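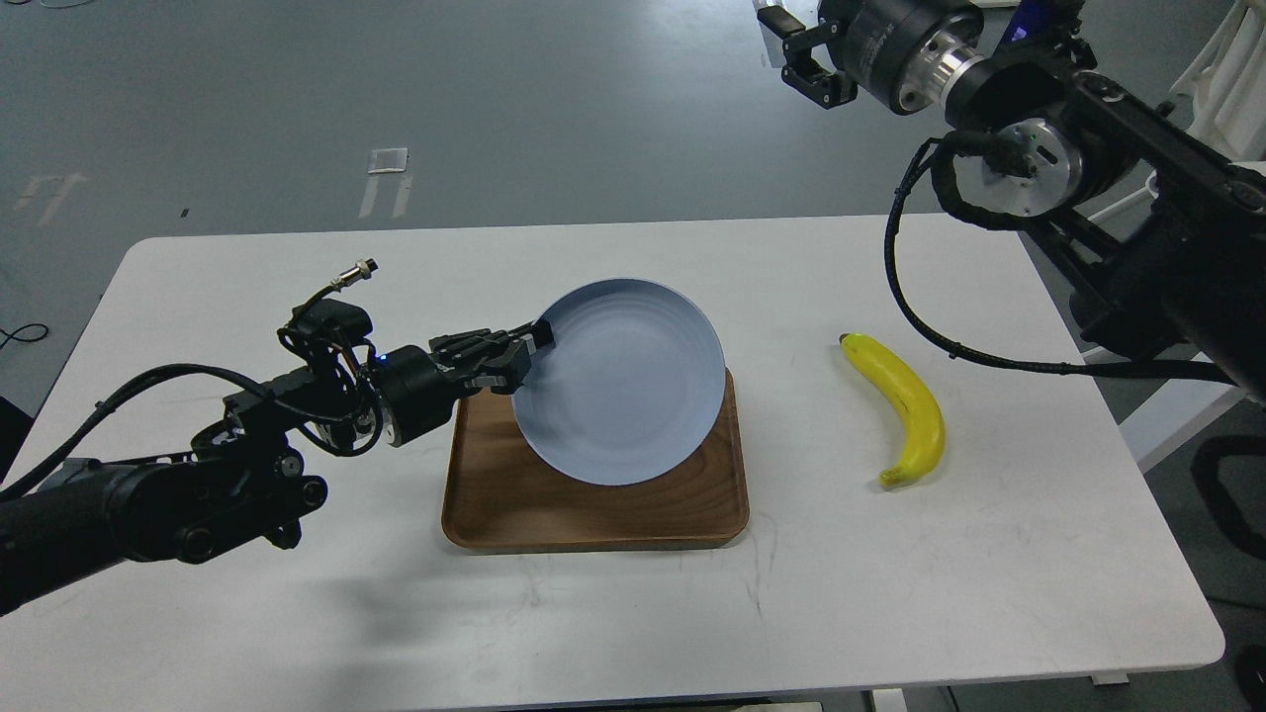 8 min read

The plate weighed less than a paperback, and it took the left arm out of service for most of March.

Litthorpe runs a small test floor where pairs of robot arms practice kitchen and cafeteria chores. One of the standing jobs is called tray clear. A plate is put on a wooden tray, a piece of fruit is put near it, and the arms have to lift the plate away without dropping it or scraping the tray. It is considered an easy job. New operators start on it.

The fault showed up a little after 4 p.m., near the end of a long run of repeats. The left gripper closed on the rim of the plate and tipped it up, as it had all day. Then the wrist stopped. The fingers stayed shut, the plate stayed up on its edge, and the control screen reported that the arm was moving normally.

Fenna Dewulf was at the desk. She watched the number for the wrist joint climb on her screen while the wrist itself did nothing.

"The screen said it was turning the plate flat," she says. "I was looking straight at the plate, and it was standing up like a road sign."

She pressed the stop. That should have held both arms in place. The left arm held. The right arm, which had been waiting with its fingers open, dropped a short distance before its brake caught, and its cable swung over the table. Dewulf was outside the taped line on the floor. A coworker had been about to step over it to take the plate out by hand.

Nothing was broken and the incident report ran to half a page. It would probably have stayed at half a page if Dewulf had not asked for the logs from both arms.

The first problem was in the wrist. The arms were assembled by Nandska, which buys the joint position sensors from a supplier called Drurnov. Each sensor tells the controller where the joint is. When a sensor loses its signal, it is supposed to send an error. On the left arm, the signal wire had worn thin where it rubbed against the power cables, at the point where the bundle loops near the wrist. The break came and went. During the gaps the controller filled in the missing readings with its own guess, based on where the wrist had been told to go. After 30 missed readings in a row it was meant to give up and raise a fault. One good reading reset the count to zero, and the worn wire let through a good reading every so often.

So the arm was reporting its plan as if it were a measurement. Then the motor, getting bad information, hit its current limit and quit turning.

The second problem had nothing to do with the wire. The stop signal cut motor power and released the brake circuits on both arms together, and the brake on the right arm was slow. Nandska's paperwork called for a brake check every 2000 hours. The right arm had gone past 3000. It had been moved over from another cell at Litthorpe, and the hours had been logged under the old cell's number.

Neither fault would have hurt anyone that afternoon. Dewulf's objection was to the two of them together. A stuck gripper is exactly what makes a person reach in, and reaching in is when the other arm's brake matters.

Litthorpe hired an outside inspection firm, Chmielewska, to go through the cell. Its engineers spent two days on the cable routing alone. They clipped a meter to the signal wire and bent the wrist through its full range by hand, and found the break at one narrow band of angles, close to where the gripper holds a plate tilted up. Other jobs on the floor rarely put the wrist there. Tray clear did it on every repeat.

The repair was cheap. The worn section was replaced, and the signal wire now runs apart from the power cables with more slack at the loop. Nandska changed its software so that guessed readings are flagged on the operator's screen in a different color, and the missed-reading count no longer resets on one good value. It also sent a notice to other owners of the same arm, asking them to check the bundle for rubbing.

The brake took longer, mostly because the replacement had to be ordered. Service hours at Litthorpe now follow an arm's serial number and stay with it when it changes cells.

There was some argument over the rule for going inside the tape. The old rule said the arms had to be stopped. The new one says they have to be stopped, powered down and resting on something, which adds a few minutes every time a plate gets stuck. Some operators think that is too much for a job that involves a plate and a banana. Dewulf wrote the rule and has not offered to change it.

Tray clear is back on the schedule, and new operators still start on it.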